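Workshop Tips: Hoses, Cables and the Arm That Ate Them

Filed under: small robot cells, lessons learned at my own expense

The fault log at the Grindthorpe shed has 2331 entries, and a depressing share of them say "gripper lost air". We blamed the valve. We blamed the Plarkora controller, which had it coming anyway. The culprit was the hose, rubbed through where it crossed the wrist, and it let go with a bang during a bin pick. The part landed behind the compressor and is presumably still there.

What I do now, in the order I wish I'd learned it:

Jog every joint to its limits by hand, slowly, before you tie anything down. The hose that looks generous at home position will be a guitar string at full reach.

Leave a proper loop at the wrist. A tight one kinks and a floppy one goes fishing in the bin.

Use wide hook-and-loop straps. Zip ties bite into the jacket, and the cut tails will open up your forearm like a tin of tuna.

Keep thin sensor wires off the air hose if you can. When the hose jumps, they go with it.

Wipe the bundle down with an old grey rag every 300 hours and look at the rag. Coloured dust means something is rubbing. At 2000 hours I replace the hose whether it looks tired or not - it's cheaper than the call-out from Lernonier.

Isolate and bleed the air before you put your hands near the gripper. I know it's only a quick look. It was only a quick look in August, too, and the fingernail took its sweet time growing back.

Park the pendant where you can reach the red button without leaning past the arm. Hanging it on the far side of the cell is a fine way to meet the robot socially.

Put tools away before you hit start. Pliers have no business riding along on a test run, and mine have had more near misses than I have. 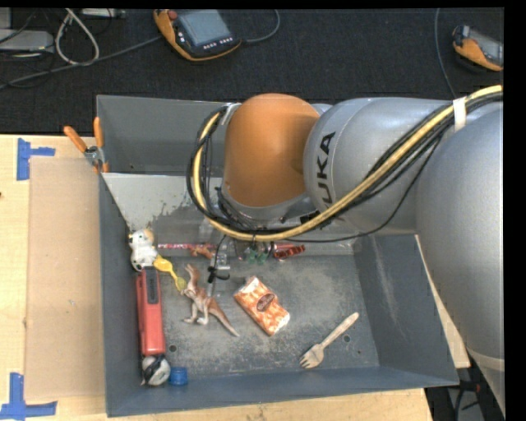 Hose and cables looped at the wrist, arm over the bin. Pliers still on the edge.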